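Worelbridge Kitchen Table Group: glassware and small parts morning in March

The next hands-on morning at the Worelbridge hall will be given over to glassware, drink dispensers, jugs and the odds and ends that go with them. It follows the blade sharpening morning, which filled up early and left several people on the waiting list. Those people have first call on places this time and should already have had an email.

We have room for 25 people. Bring up to three items each, empty and clean enough to handle. Lids, seals, washers and nuts should come along too, in a bag or a jar, even if you think they belong to something else. A good part of the last glassware session was spent matching loose parts to the wrong jug.

The morning starts with sorting and wiping down. Hard tools go on one side of the room and anything made of glass goes on the other. Soft cloths will be provided, but we are short of old hand towels and would be glad of a few more. 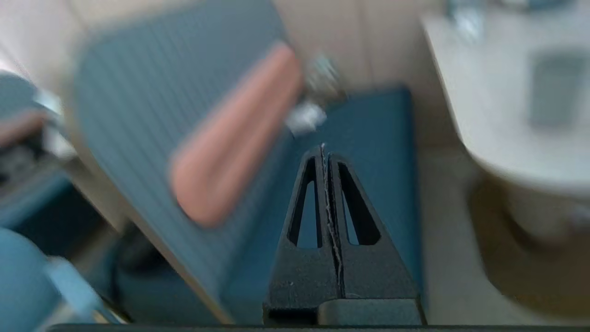
Ribbed blue-gray panel with a pink item lying on it, and a teal surface.

After the break we move on to fittings. Most of the questions we get are about metal parts that pass through or attach to glass, and the same few points cover nearly all of them. Turn the nut by hand first. If it will not move, stop and ask for the rubber strap, and leave the pliers in the box. Check the washer for splits and flat spots before you put it back. A washer that has gone hard should be replaced, and we keep a tray of common sizes at 40 cents each.

Tighten until the fitting stops turning in your fingers, then fill the vessel over the sink and leave it for ten minutes. A slow drip usually means the washer is sitting crooked. Take it apart and start again before you tighten any further. Two jugs were cracked last year by one extra turn.
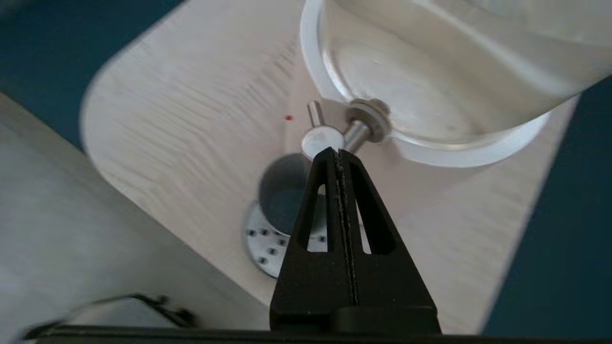 Clear glass vessel with a white ring at rim and base, and a metal rod fitted to its side. Pale wood tabletop.

Please do not bring pressure cookers, vacuum flasks or anything with a plug. Electrical items are looked at on a separate evening, and the Bastholm group has kindly agreed to take any that cannot wait. Their hall is on the 791 bus route, two stops past the library.

The charge is the same as before: $5 at the door, with tea and coffee included. Spare parts are extra. We still have 100 of the printed care cards from the fall, covering glass, enamel and stainless steel, and everyone who comes can take one home.

To book, reply to this newsletter with your name and a short note of what you plan to bring. If you need a part ordered, tell us the width of the hole in the glass and the thickness of the wall next to it. Orders go in on 31/01/2024 and anything later will have to wait for the next batch.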